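Skodley Allotment and Garden Society
Minutes of the general meeting, November 14, 2022

The meeting opened with a quorum present. The minutes of the July meeting were approved with one correction: the lower standpipe is to be listed under item 4, not item 5.

1. Water supply
The secretary reported that the meter reading at the end of the season was 706 cubic meters. The standpipe next to the compost bays was found to leak at the joint and has been shut off. Hanodia quoted for replacing the joint and the first length of pipe behind it. Quote accepted. Work to be done before the first hard frost if the ground allows. All other standpipes will be drained and locked for the winter.

2. Plot rents
The rent for a full plot stays at 30 dollars. Half plots were discussed. A motion to raise the half-plot rent to match its share of the water bill was put to the vote and failed. Renewal forms go out with the winter newsletter. Plot 41 has been given up and will be offered to the next name on the waiting list. The shed on that plot stays with it.

3. Seed order
The bulk order will again be placed with Dağdelen. The supplier has dropped two of the onion varieties ordered last year and members who had them on their lists are asked to pick a substitute. Seed potatoes are ordered separately. The society can store up to 200 kilograms in the main shed, and orders above that will be scaled back evenly.

4. Paths and fencing
The north path is soft between the gate and the tool shed. Wood chips were preferred over gravel on cost. The fence on the Skinport side has two loose posts. The chair will write to Skinport to confirm who owns that stretch before any money is spent on it.

5. Other business
A request to keep bees on the site was deferred until the insurance terms have been checked. Members were reminded that bonfires are not allowed before dusk and that the gate code changes after this meeting.

The next meeting will be announced in the newsletter. Corrections to these minutes should reach the secretary in writing before then. 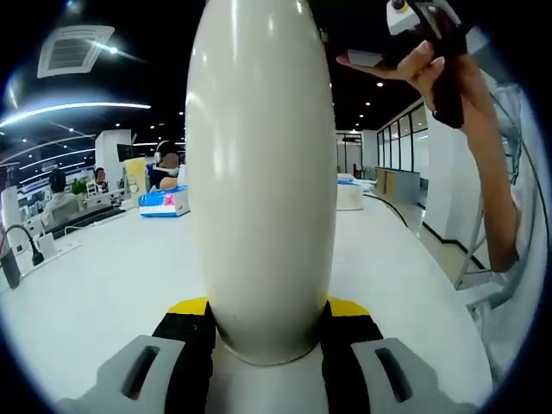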